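Ivana Gallardo
6 Jul 2024

Started on the cardboard drawers for the sewing shelf. Posting as I go, same as I did with the thread rack.

The shelf came from Tuvholm and each opening is 31 cm wide. The plastic bins I had were either too narrow or stuck out the front. I have a stack of moving boxes in the closet, so cardboard it is.

Each unit is two parts, an outer case and a drawer that slides into it. I cut the case first, then made the drawer 3 mm smaller on each side. My first one was a tighter fit and it jammed when the weather got humid.

Every drawer gets a window in the front so I can see which fabric is in there without pulling it out. I round the corners of the opening a little. Square corners tore on the test piece. 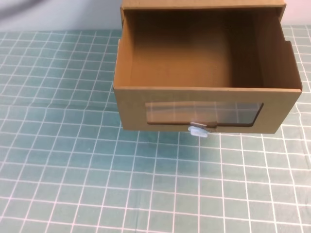

Drawer with the window in. Clear plastic goes on from the inside.

The plastic is packaging I saved. I score it with a dull blade and snap it, then glue it with a half inch of overlap all the way around. Put a heavy book on it until the glue sets or it will bow.

Melati Tarigan asked if the folds need tape. I don't tape them. I score along a steel ruler with an empty ballpoint pen and fold away from the line. The corners come out straight enough.

Cost so far is one bottle of glue. I priced ready-made ones at Broltora and they wanted 30 dollars for a pair, no window.

Plan is 13 drawers. Cottons on the top two rows, then linings, then interfacing and scraps at the bottom. Zippers stay in their tin.

The handle on this one is a small whitish-clear plastic knob under the window. On the others I might punch two holes and run a loop of twill tape through, or glue on a flat tab. If you have used either one on cardboard, tell me how it held up.

Next post will be the label holders. I need to find the small hole punch first.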